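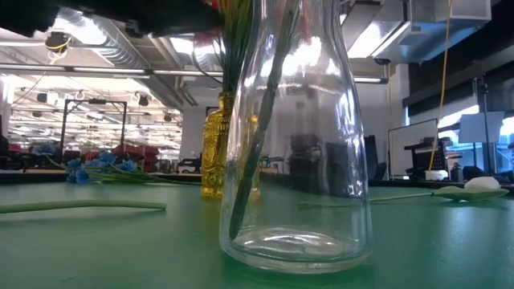 Photo: Larasati Wibisono

Grippers and Hands > Comparisons
Thread: Three grippers, one pile of fake flowers, glass bottles (long)

larasati_w
OK, I finally have enough runs to post this, and I'm excited, so bear with me on the length.

The job is bottle arranging. Pick an artificial stem off the table, stand it up, put it in a bottle. The table is green and flat and we leave the stems lying wherever they land. I started with one clear bottle and one amber one because I wanted two neck sizes, and then kept them because glass turned out to be such a nice mean test for the cameras. We use blue clusters, a white bud with a big flat leaf, some bare stems, and the red and pink ones everybody likes.

Three grippers, same arm, same person driving (me), leader-follower teleop:

1. The Drosar parallel jaw that came with the arm, stock rubber pads
2. The Worolthorpe two-finger with the compliant fin fingers
3. The Drosar again but with narrow fingertips I printed on Monday, silicone tape on the inside faces

Total attempts logged is 1,132. That includes my practice runs on the first two, which I probably should have thrown out. The clean comparison set is 200 attempts on the stock Drosar and 200 on the Worolthorpe. The printed tips only have 65 so far, so go easy on me there.

Short version: the Worolthorpe is wonderful at picking up and annoying at putting in. The fins wrap the stem, you can be sloppy with your approach and it still comes up off the table. I grinned the first time! But then the stem rolls a little inside the fins while you're rotating the wrist, and by the time you're over the neck the bottom end is pointing somewhere you didn't ask for. The stock Drosar is the other way around. It fumbles the pick on the thin stems because the pads are wide and you end up pinching the table, but once it has hold of something it stays put.

The narrow tips feel like the best of both so far. I'm going to keep going until they have a full 200 too.

Happy to answer anything. I haven't decided which one stays on the arm.

tendonpuller
Great write-up. Question on the insertions: are you gripping near the blossom or down the stem? With a long stem you've got a lot of lever between the jaws and the end you're trying to aim, and fin fingers are going to be bad at that no matter who makes them.

larasati_w
Mostly high, just under the flower, because if I grip low my fingers hit the neck before the stem is properly in. I tried gripping in the middle and then letting go early so it drops. It works on the clear bottle. On the amber one there's usually already a bunch in there and the new stem hangs up on the old ones.

northbench
I'll be the grump. Fake flowers are a weird choice for comparing grippers. They're light, they bend, and every one is different. You can't tell me whether a miss was the finger geometry or the stem having a kink in it. Pegs and holes exist for a reason. Give me a dowel and a block and I'll believe your numbers.

larasati_w
I did pegs first! All three grippers did great on pegs and I learned nothing. The bending is the bit I care about.

tendonpuller
Siding with Larasati here. If the thing you want to know is "which one handles floppy stuff," a dowel can't tell you.

northbench
Fine, but then control for it. Same stem, same starting spot, every gripper. Letting them land wherever means one gripper may have gotten the easy layouts. With 200 runs it might wash out. With 65 it won't.

larasati_w
That's fair and I don't have a comeback. I could mark out a few start poses on the table with tape and do a smaller fixed set next to the messy set. Would you want the bottles fixed as well?

northbench
Yes. Bottles fixed, stems fixed, order of grippers shuffled so you're not better at driving by the time you get to the last one. You said yourself you were practicing on the first two. The printed tips got the best version of you.

larasati_w
Ouch. True though.

oxbow_kit
Jumping in on cameras because that photo has me worried on your behalf. Clear bottle on a reflective table under fluorescents, with a whole room showing through the glass. What are you seeing with? If there's depth in there I'd love to know how bad it is.

larasati_w
Oh it's bad :) Depth on the clear bottle is basically a hole with some glitter in it. The amber one does better, I think the raised pattern gives it something to hold on to. I'm on color only for the policy side, one fixed view by the table and one on the wrist. The fixed view is the one at the top of the thread. The bottle neck runs out of the top of it when the bottle is that close, so I've been arguing with myself about tilting up a bit.

oxbow_kit
Tilt it up. If the neck is the target and the neck isn't in the picture, your fixed view is spending most of its pixels on table and bottle belly.

tendonpuller
Or move it back. I'd go back before I'd go up, you still want the stems on the table for the pick.

oxbow_kit
Back costs you resolution on thin stems, and a green stem on a green table needs every pixel it can get. A second fixed camera aimed only at the necks would be my pick.

tendonpuller
Now she's running three streams. Depends what the controller box can take.

larasati_w
The controller is a Khoo, the older one. It handles two streams without complaining. With three it started dropping frames on the wrist view, and that's the one I need most at the last inch. I could lower the frame rate on the fixed ones, I haven't tried.

And yes to the green on green comment! The pale stems are OK. The darker ones are fine on the table and then vanish on me when they're inside the glass, the curve smears them out.

bremeck_fan_44
Has anyone here tried the Bremeck hand on something like this? Three fingers, so you can pinch with two and brace with the third. I've had mine since March and it does cables beautifully. I would bet it holds a stem straighter than fins do.

northbench
The Bremeck is also twice as wide across the knuckles. Good luck near a bottle neck with other stems already sticking out.

bremeck_fan_44
You come in from the side and only the fingertips are anywhere near the neck. Wide knuckles don't matter if they're a hand's length away.

northbench
They matter when the wrist has to rotate from flat to vertical right above a bouquet. I've knocked over plenty of things with that hand.

bremeck_fan_44
Then we've had different weeks with it. Mine stays clear if I turn the wrist before I come over the target.

larasati_w
I would LOVE to try one. Turning the wrist first is a good tip for any of them, too. I've been rotating late because it feels natural on the leader arm, and that's where the fins let the stem roll. I'll rotate low and early tonight and see if the Worolthorpe does better.

pellworth
Lurker, new to this, only have the stock Drosar. Can you share the fingertip file? And what thickness of tape? Mine squashes thin things into the table exactly like you describe, I thought I had my height set wrong.

larasati_w
Welcome! Your height might be wrong too, mine was at first, but the pads are too wide for this regardless. I'll put the file in the downloads section once I fix the screw holes. They're a hair too tight and I've been persuading them with a drill. Tape is the thin self-fusing kind, one layer. Two layers felt grippier, but then the jaws don't close all the way on the thinnest stems.

Print them flat on their backs. I printed the first pair standing up and one snapped along the layers.

pellworth
Flat on their backs, got it. Thank you!

tendonpuller
Have you thought about a shallow V groove down the middle of the tip? Stem self-centers, and it can't roll as easily. Costs you a bit on flat things like that big leaf.

larasati_w
I drew one and chickened out because of the leaf. Sometimes the leaf is the only thing I can reach when the bud is on its side. But a groove on one finger and flat on the other might do both?

tendonpuller
One-sided groove works. Keep it shallow.

northbench
For the record I do think this is a fun setup. I want the fixed set, that's all. Post it with the misses broken down by pick, rotate and insert and I'll stop complaining.

larasati_w
Deal. I have pick and insert tagged already, rotate is lumped in with insert, so I'll have to go back through the videos for that.

Update, same evening: rotating early helps the Worolthorpe a lot. It's only a handful of tries so I'm not putting a number on it, but the stems are arriving over the neck much closer to straight. So now I like it again, and I have to redo the whole comparison with the same driving style on all three. Tape for the start poses is going down first thing tomorrow. oxbow_kit, I moved the camera up AND back a little, please don't fight.

oxbow_kit
Post a still from the new angle when you have one. I want to see the necks.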